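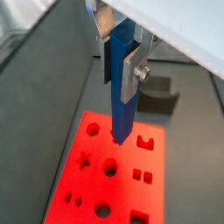

Blue bar over the red foam board

Plovow Kunik 2 Desktop Docking Station

If your desk has slowly filled up with adapters, chargers and a little nest of cables behind the monitor, the Kunik 2 was made with you in mind. It sits quietly at the back of the desk and takes one cable from your laptop, and everything else stays plugged in where you left it. Come in with your coffee at 8:30, connect, and your screens, keyboard, mouse and wired network are ready to go – no crawling under the desk to find the right plug.

The Kunik 2 drives two external displays and charges your laptop over the same USB-C cable. On the front you'll find a card reader, a headphone jack and a fast USB-C port for your phone. The rest of the connections are around the back, well spaced, so a chunky plug won't block its neighbor. We've used plenty of docks where it did, and it drove us up the wall!

The case is a brushed metal shell with rubber feet, and it weighs 635 grams without the power supply. There is no fan inside, so it makes no noise, though the top does get warm on a long day and we'd ask you not to stack papers on it. It can lie flat or stand on its side in the bracket, whichever suits your desk.

Setup is simple on most recent laptops. Older machines may need the Hultusska display driver, a free download from our support page. Please check that your laptop's USB-C port supports video before you order – if you're not sure, send us the model number and we'll gladly look it up for you.

In the box: Kunik 2 dock, power supply, USB-C cable, upright bracket, quick start sheet

Item number: 471
Colors: Slate, Ruawai Green (back in stock in October)
Warranty: 2 years

Ordering for a whole office? Write to us for volume pricing.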